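Stop Buying Patterned Floors for Work Corners

By Cayetano Sarmiento

I spent part of February looking at play mats and peel-and-stick wall panels for a small work area in our shop in Dundora. Most of what is sold in that size has something printed on it. Flowers, bears, fake marble, fake brick. I think a plain surface is better for any spot where people handle small parts, and I think we give it up too easily.

Chantelle Pillay, who shares the shop with me, disagrees. She says people keep a corner nicer if it looks like somebody cared about it. She may be right about that. She also lost a black set screw on a floral mat in Segura and spent 29 minutes on her knees.

Walls are a separate matter. You don't set parts down on a wall, so print it however you like. 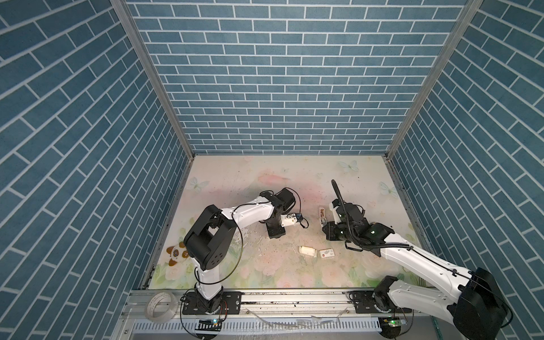

A printed floor hides dirt until there is plenty of it. People sweep when they notice a mess, and a busy pattern delays the noticing. Pale colors help, and dark specks do show up on cream and pink, but the eye still has to sort them from the flowers and the butterflies. Scuffs are the same. On a plain gray mat I would see a scratch and know which area takes the wear.

We bought two gray mats. Chantelle picked the walls.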